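Zoltotholm Short-Time Work Scheme

The Zoltotholm short-time work scheme is a program of wage support for employees whose hours are cut during a drop in orders. It is run by the regional labor office and paid for from a levy on employers. The scheme was proposed by Visitación Valcárcel, then regional minister of labor, and passed in June after two readings.

An employer may apply if working hours have fallen by at least 20 percent. Support is paid for up to 12 months. Firms with more than 300 employees must first reach a written agreement with the unions; smaller firms need only give notice to staff. 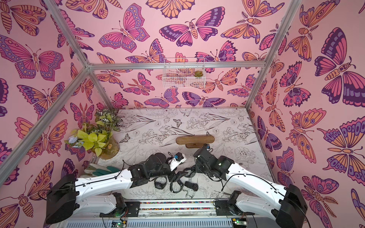
Payments go to the employer, who passes them on with the regular wage. Pension rights continue to build up on the full wage – a point added at second reading by Encarnación Figueroa, who sat for the opposition. Temporary agency workers are not covered.

The levy is set each year by decree. Firms with fewer than 10 employees are exempt from it but may still apply for support. Appeals are heard by the labor court in Peñalver.

See also: Unemployment insurance; Collective bargaining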